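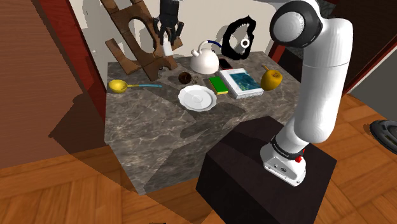 Gray marble counter with white veining, parquet floor below.

From: Ashley Tindall
To: kitchen-redo list
Subject: Re: Marble or no marble?
February 2022

Dorota Malinowski wrote:
> Hi everybody, I've been reading along for a while and finally have a
> question of my own. We're redoing the kitchen in our row house and my
> husband has his heart set on marble. My sister says we'll regret it the
> first time somebody cuts a lemon. The shop here (Szewczyk) quoted us
> $2825 for the slab, cut and installed, and wants an answer pretty soon.
> Does anyone live with the stuff? Do you baby it? And is sealing it
> yourself as awful as it sounds?
> Dorota

Hi Dorota, and welcome out of lurking!

I have lived with marble for three years now and your sister is right and your husband is right. You will cut the lemon. There will be a dull little spot where the juice sat. You'll be furious for a week, and then there will be another one next to it and you'll stop looking. Mine has a whole constellation by the coffee maker, plus a ring from a vinegar bottle that I've decided to blame on my brother.

The thing to get straight is that etching and staining are two different animals. Etching is the acid eating the polish (lemon, tomato, wine, most bathroom sprays) and sealer does nothing for it. Staining is stuff soaking in, like oil or beet juice, and that's where sealer helps. I didn't know this when we bought and spent a lot of time being mad at a perfectly good bottle of sealer!

Ask Szewczyk if they'll do it honed instead of polished. Honed is the matte finish, and the etch marks hardly show on it. We went polished, and if I had it to do over I'd switch in a heartbeat. Also ask whether the $2825 covers the sink cutout and hauling away the old top. Ours didn't, and we got a second bill for $229 that I am still grumpy about.

Sealing is easy, really. I use Truto, wipe it on with an old T-shirt, let it sit as long as the label says, buff off whatever's left. The whole counter takes me less than a podcast. I do it in June when the windows can be open, and again if water starts leaving dark patches. Do NOT let the extra dry on there. I did that once and it was like scrubbing off hair spray.

For everyday cleaning I use dish soap and warm water, and that's it. My mother-in-law swears by baking soda paste for oil spots (you leave it under plastic wrap overnight) and it did lift most of a butter stain for me, though it took two rounds.

If you want to try before you commit, see if they'll give you an offcut. Leave it by the stove for a couple of weeks and be mean to it. Put a cut tomato on it and go to bed. You'll know pretty fast whether you're a marble household.

What color are you looking at? The gray ones with pale veins are more forgiving than the bright white, at least for crumbs and coffee drips. And does anyone else on here have the quartz from Ikus? I keep hearing it's nice but I've only ever seen the sample chips, and those always look better than the real thing.

Ashley

P.S. To whoever asked last time about the drawer pulls, they were from the salvage place in Zomurberg, and they do have more but you have to dig.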